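Sep 19, 2018
Workshop notebook, bench side

Tabletop finish, second look

Went back over the blond top today, the one done with the Kendard satin. I was told it was finished. I'm not signing it off yet.

What I don't trust is the sheen. Walk along the long side with the window behind you and the top looks even. Come round to the other side and the middle is brighter and the front edge goes dull. Two people have told me that's only the light. Maybe it is. I'd like to see it with the blinds down before I agree, and so far no one has wanted to stay late for that.

The Kendard sheet says a coat is hard enough for normal use after 15 hours. I gave it up to 11 days in February on the test offcut and could still mark it with a thumbnail. The shop has the heat on less at night than it did then, so I wouldn't bet on the 15 this time either. Thumbnail test on the underside of the real top this afternoon: faint mark, gone after I rubbed it. Better than the offcut. Doesn't prove much, the underside got one coat and the face got 2.

Grain. It runs on the diagonal from where I stand at the bench, fine and a bit wavy. I sanded to 300 going with it as well as I could, but with the top lying the way it was I'm sure I crossed it in places. Looked for scratches with the hand lamp held low. Found none I could swear to. That bothers me more than finding one would, as I know how I was holding the block by the end.

Patwary wants to put the Emach wax over it. I don't see what for. If the satin is good the wax adds nothing, and if the satin is bad the wax hides it for a month and we get the table back. The Julteck job went exactly that way and we stripped the whole thing. If they insist, then a patch on the underside first, left overnight, and I want to look at it myself.

Water ring test: cold glass on the offcut, left over lunch. Slight ring, faded by the time I'd swept up. Hot mug not tried. Should be, because that's what people put on tables.

To do
— look at the face with the blinds down, lamp from each end in turn
— hot mug on the offcut, then on the underside
— ask for the batch number off the can, the label on ours is painted over
— no wax until the above is done

Surface feels smooth under the palm, I'll give it that.

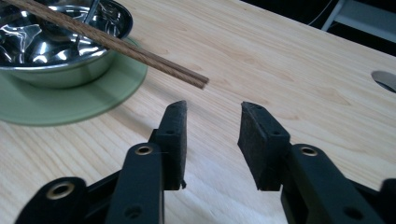

Blond top, satin finish. Brighter across the middle and right, duller toward the bottom.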